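Speaker notes: the Vametti hand kit, assessed for office filing work
Ayuba Sarpong, Alhassan Technical Services
Hekine user group, 2 June 2020

Slide 1. Title

Introduce myself and the firm. We evaluate handling equipment for small clients who can't run their own trials. Alhassan paid the list price for the kit and has no sales arrangement with Vametti. Say this early, it always gets asked.

Scope of the talk: one hand kit, fitted as a pair to a two-armed robot, used on binders and ordinary office cabinets. I am not covering the base, the head or the navigation software. Take questions on those afterwards.

Slide 2. What is in the kit

Two hands, left and right. Four fingers and a thumb on each. Wrist adaptor, wrist camera with bracket, one power lead and one data lead per side, spare fingertips, a soft cover for each hand, and a licence for the Trala control software. The licence runs for a year and renews annually.

The finger segments are rigid up to the tip. The tip pad is the replaceable part and the only one the user is meant to change without sending the hand back. The cover protects the back of the hand and the cable exit. Fit it before the wrist camera: doing it the other way round means taking the bracket off again.

Printed manual is adequate for assembly and thin on calibration. The calibration chapter refers twice to a table that isn't in our edition. Vametti support sent the table as a separate file on request.
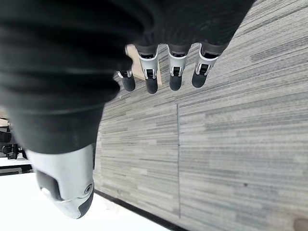
Slide 3. Fitting and calibration

First fit took us most of a working day. The second, with the missing table to hand, took 38 minutes for both sides. Use the second figure for planning if you have the file, and budget a day if you don't.

Order of work:

Fit the adaptor to the wrist and torque the screws to the value in the manual.
Route both leads through the sleeve before closing it.
Power up with the fingers open and nothing within reach.
Run the Trala zeroing routine, thumb first.
Check the camera alignment against the card supplied.
Save the calibration under the serial number of the hand.

On the last point: Trala will let you load a left-hand file on to the right hand without a warning. The fingers then close in the wrong sequence. We did this once. No damage, but the zeroing had to be repeated on both sides. Reported to the supplier in May and still open.

Slide 4. Test conditions

Explain why we used an ordinary office. The enquiry came from a client with a records room: low cabinets with hinged doors, ring binders, carpet tile, mixed lighting. A bench test would have told us the grip force and very little else. We kept the furniture as it was and worked round the desks.

Three task groups. Opening and closing cabinet doors. Moving binders on and off a shelf. Picking small solid items off the floor. Each attempt was logged as complete, complete with help, or failed. "Help" means an operator touched either the object or the controls outside the planned routine.

Over 2000 attempts in the log. Pause here and let people read the table. The denominator differs between rows: floor picking was added late and has the fewest attempts.

Slide 5. Door handling

Doors were the strongest result. The hand does not need to close round anything to move a door that is already ajar. A fingertip behind the edge is enough, and the arm does the work. Most of the failures came from fully closed doors with a flush front, where there is nothing for a tip to get behind.

Approach angle matters more than speed. Coming in from the side of the hinge, the thumb fouls the door face before the fingers arrive. The remedy is to fold the thumb inwards for the approach and open it afterwards, which Trala supports as a stored pose. Name the pose something obvious. Ours was called "pose 7" for a fortnight and two operators had different ideas of what it did.

The wrist camera is useful in the last part of the approach and of limited use before that. The fingers take up a good share of the view

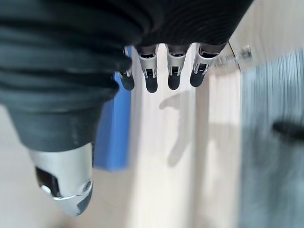
and the picture smears when the wrist turns quickly. We cut the wrist speed for the final part of each move and the software then tracked the edge of the door reliably. The cost is a slower cycle. For a records room that is acceptable. For a packing line I would want a second camera before agreeing to it.

Shadows: strong overhead light puts the shadow of the hand on the work surface. Trala mistook it for an object on several pale surfaces until we raised the contrast threshold. The setting is under Vision, Advanced, and the default is too low for wood finishes.

Slide 6. Binders

Give the width limits first. The hand holds a full binder by the spine with good security. A thin or half-empty binder is worse, as the covers flex and the tips slide along them. Finger holes in the spine are a help only when they face outwards. The software has no routine for them and we had to write our own.

Binders lying flat on a shelf are harder than binders standing up. The fingers need a gap underneath. If the binder overhangs the shelf edge, the fingers go under and the thumb comes down on top, and the lift is straightforward. If it is pushed fully back, one hand has to draw it forward before the other can take it. The two-handed version works. It took us 17 working sessions to get it to a state I would show a client, and the spine labels suffered in the process.

Label reading is outside the kit. Trala passes camera images to other software if you have something that can use them.

Slide 7. Wear and running costs

Fingertip pads: the thumb and first finger go first. Change them as a set, otherwise the grip comes in unevenly and the zeroing drifts. The covers lasted the whole trial, with some fluff from the carpet in the folds. Brush them out and don't wash them with the hand fitted.

No motor failures. One data lead replaced under warranty, with a fair turnaround.

Slide 8. Recommendation

Suitable for supervised work with doors and full binders. Needs more effort than the brochure implies for flat or thin items. I would buy it again for the hardware and would ask for a longer software trial before committing to the renewal.

Leave this slide up during questions.
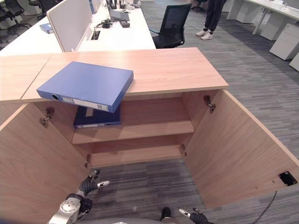
Can the kit be bought without the Trala licence?
Vametti will sell the hands alone, but the zeroing routine is only supplied through Trala. Without it you would have to write your own, and the warranty on the finger drives then lapses. We priced it both ways and took the licence.

Does it fit other makes of arm?
The adaptor pattern is published, and a machine shop can make one from the drawing. Check the payload at the wrist first, with the camera bracket and both leads included in the weight.

If someone asks about the raw log: available on request after the meeting, with the client's details removed. Handouts are on the table by the door.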